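Speaker notes: Running a chief executive search at a listed agency group
Session 2, after the morning break. Speaker: Lerato Makhubela 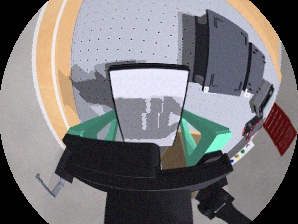 Start with the timeline. Forton's chair told the market in August that the chief executive would leave at the end of the financial year. The board had no named successor. Interim arrangements put the finance head and the head of media jointly in charge, reporting to the chair weekly.

Say early that I advised the nominations side of the board and did not advise any candidate. Repeat it at questions if the Zirier matter comes up.

Slide 3. Structure of the group at the time of the search. Forton held 22 operating agencies under three regional heads. Caruso was the largest creative agency, Grenano the media buying arm. Both had their own boards, their own bonus pools and their own client contracts. A new chief executive would inherit the agreements as written. Two of them could not be varied without the consent of the agency's minority holders. Spend a full minute on this, as it explains most of the candidate questions later.

Slide 4. The long list. The search firm started with 40 names. Split by background: agency, consulting, technology, client side. Do not read out the split, it is on the slide. Point to make: the agency column was the longest at the start and the shortest by the second round. The main cause was non-compete terms. Typical notice was twelve months, and the board wanted someone in the chair in under six.

Slide 5. Internal candidate. Gianni Melis ran Grenano and was interviewed on the same terms as everyone else. Same panel, same written brief, same length of interview. The panel had one director who had worked for him, and she stepped off for his interview and for the scoring. Recommend this as standard practice. It adds a scheduling problem and nothing worse.

Slide 6. Leaks. The trade press had the short list on a Sunday evening, before the second interviews. Effects, in order:
One external candidate withdrew on Monday morning.
Caruso's two biggest clients asked for calls with the chair.
Staff at Grenano read the story as a decision already made.
The board's holding statement was cleared in advance, so it went out before the market opened. Show the text. Note that it confirms a process and names no one.

Pause here for the water glass and check the clock. Should be at the halfway mark. If running over, drop slide 7.

Slide 7. Pay. The outgoing package was built on a five-year share plan that shareholders had voted against once already. The new plan was shorter, with a lower ceiling and a holding period after vesting. The remuneration policy had to go to a vote before the offer could be made unconditional. Candidates' lawyers will raise this in the first call. Have the draft clause ready.

Slide 8. Selling Zirier. The board was considering a sale of Zirier, the research business, with 500 staff. Question for the room: should that be decided before or after the appointment? Take two or three answers only. Forton waited. The cost was a longer period of uncertainty at Zirier and some resignations among senior analysts. The benefit was that the incoming chief executive could be held accountable for the decision.

Slide 9. Documents to prepare before the vacancy arises. Role specification, emergency cover plan, holding statement, conflict register, current terms for the top tier of management. The conflict register was the one Forton didn't have. It took nine days to assemble.

Questions. Likely ones: cost of the search firm (refer to the annual report), whether joint interim leadership works (yes for a short term, with written limits on spending and hiring), and who leaked (no comment).

Handouts are at the back of the room. Spare clicker batteries in the lectern drawer.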